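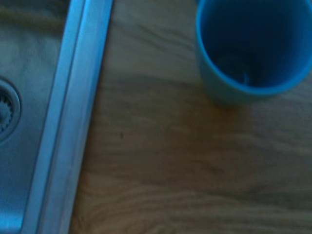

House rules for a kitchen robot

Kyung-tae Geum wrote the working rules for the arm tests at Civberg before there were any arm tests to apply them to. The first version was one page long. It told people to keep their hands out of the way and to know where the stop button was.

"That was the whole thing, more or less," he says. "I printed it, put it in a folder, and people worked out the rest for themselves. Then you find that every person has worked out something different."

Civberg is a small company in Buenaventura that tests robot arms on household jobs. Most of what it does is kitchen work: moving dishes, putting cups in a sink, taking them out again. Geum runs the test side. His name is also on the current version of the rules, which now fills 5 pages and is used by two other groups in the same building.

We talked in the break room in the middle of the afternoon, while a session was going on down the hall. He had a printed copy with him, marked up in pencil.

One person runs it

The first rule in the document is that each session has one operator. Other people may be in the room, but they don't give the arm commands and they don't reach in to fix something without asking.

Geum says that this is the rule visitors like least. "They see a cup has fallen over and they want to stand it up. It's a natural thing to do. You would do it at home. But the operator is looking at the gripper or at a screen, and now there is a hand in there."

The operator says "hands in" before anyone reaches over the counter, and "clear" when they have stepped back. Before "hands in," the arm is paused. The second person repeats the words. Geum admits it felt silly for the first couple of weeks.

"You're standing in a kitchen shouting 'clear' over a plastic cup. After a while you stop hearing it. I had one operator tell me she said it at home to her kids."

I asked whether a slow arm really needs that much care. He thought it did. An arm that moves slowly can still pin a hand against the side of a sink, he said, and the people who get careless are mostly the ones who have worked with slow arms for a long time.

What stays on the counter

A good part of the rules is about objects. The kitchen is meant to look like a kitchen, so the ordinary things stay out: sponges, soap, wipes, a towel over the edge. What doesn't stay is anything made of glass, anything sharp, and anything somebody is still using.

"Coffee mugs were the big one," Geum says. "Someone puts a mug down on the counter during a break and forgets it. Now it's in the recording, and the next run it's not there. Or the arm goes through it."

Test objects are plastic where possible. They used ceramic cups for a short time and stopped. No one got hurt, but cleaning up chips took longer than the runs did, and the chips went down the drain. The strainer now stays in during all sink work, and the operator checks it before the first run.

The rules are strict about water too. Most sink runs are done dry. When a test calls for water, it is written on the session sheet beforehand, the power strip is moved to the far side of the room, and the faucet is only opened by a person. Geum does not allow wet runs by an operator who has been on the job for less than two months.

"People ask, what's the point of a dry sink? The point is that you want to know if it can pick up the cup. Picking up the cup is hard enough."

He wanted a rule that each object goes back to the same place after a run. The operators talked him out of it. If the cup always stands on the same spot, they told him, you only learn about that spot. So the rule was changed, and the operator now moves the objects between runs and doesn't try to be neat about it. Geum still thinks some of them do it too neatly.

Cables and stands

By his account, the cables have caused more trouble than the arms. The rules ask for a walk around the whole setup at the start of a session, with one hand on each cable as you go. The wrist cables get the most attention. They need enough slack that the arm can reach the bottom of the basin, and not so much that a loop can catch on the faucet.

To check this, the operator moves the arm by hand to the lowest and farthest positions the test will need. If a cable goes tight in any of them, the session doesn't start.

Stands are covered in one short paragraph. Legs are opened all the way, and anyone who bumps one has to say so at once, even if nothing seems to have moved. "The camera turns a tiny bit and you have a whole afternoon that doesn't match the morning," Geum says. "I'm not angry when people bump it. I'm angry when I find out in March."

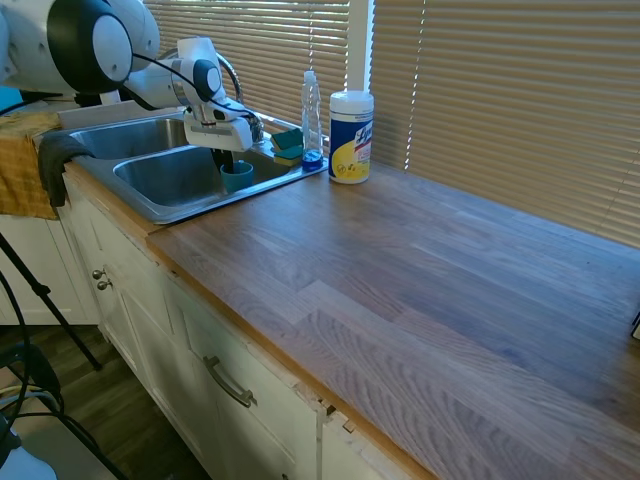 Writing down the bad runs

The group has logged 1,929 runs under the current version of the rules. Every run gets a line on the sheet, including the ones that were stopped after a second or two. The line says who was operating, which object was used, how the run ended and, if it was stopped, who stopped it.

Geum had to push for this. In the early months the operators would throw out a bad run and start over, and the sheet looked very good. About 70 stops from that period were never written down, by his guess, and he says he would like to have them.

"If a gripper slips off the rim of a cup, I want to know. If it slips the same way on another day with another operator, I want to know that even more. You can't see it if everyone is erasing."

There is no penalty for stopping. The rules say that anyone in the room may stop a run for any reason, and that the operator may not ask why until the arm is still. He read me that sentence twice. It was the only part of the document he seemed proud of.

Borrowed rules

Not much in the document is original, and he doesn't claim it is. The call-and-repeat came from a job he had years ago at Koltier, a packing plant, where the machines were a lot bigger. The cable walk was suggested by a technician from Kukamow, the supplier that put in the first arm. The part about cleaning was copied from the sign in the break room.

I asked about formal safety standards. He said they read them, and that they had an outside inspector go through the setup before the first run. The house rules sit on top of that. They are for the small things a standard doesn't get into, such as who wipes down the counter.

(The last operator of the day does. The gripper fingers are wiped too, with the arm powered off.)

What he would change

He thinks the document is too long. New operators are supposed to read all of it before they start, and he can tell by the questions they ask that some of them stop at page two. He would like to cut it down to the parts people get wrong. He has tried, and each time somebody asks him to put a section back.

He is also unsure about shift length. The present limit is 2 hours at the controls, then a break. Some operators say they could do more. Geum looked through the sheets and found that stops caused by operator error went up toward the end of a shift, but he says the numbers are small and he wouldn't lean on them.

"I'd sooner leave it where it is. They complain, and then they take the break."

At the end of our talk someone put her head in the door to say the session had finished and that the sponge had been knocked into the sink again. Geum asked whether it was on the sheet. She said it was going on the sheet now.

Comments (4)

dmh_fieldservice
We use the same kind of call and repeat on our line and I agree you stop noticing it. The trouble comes when people start saying it automatically without looking. We make ours point as well.

Rosalie P.
Would have liked to see the actual rules. Is the document available anywhere? I teach a lab class and we have one page like the one he started with.

tern44
Not sure about letting anyone stop a run. We tried it and had visitors stopping it every few minutes. We ended up giving them a talk first, which helped.

oldbenchhand
The bit about the stands is right. Put a pencil mark or tape on the floor at each foot. Takes a minute and you can see right away if it moved.

Related

Who holds the stop button? Notes on small test rooms
Writing a session sheet people will fill in
Plastic, metal, ceramic: choosing test objects for grippers
Cable slack on wrist cameras
A first day checklist for new operators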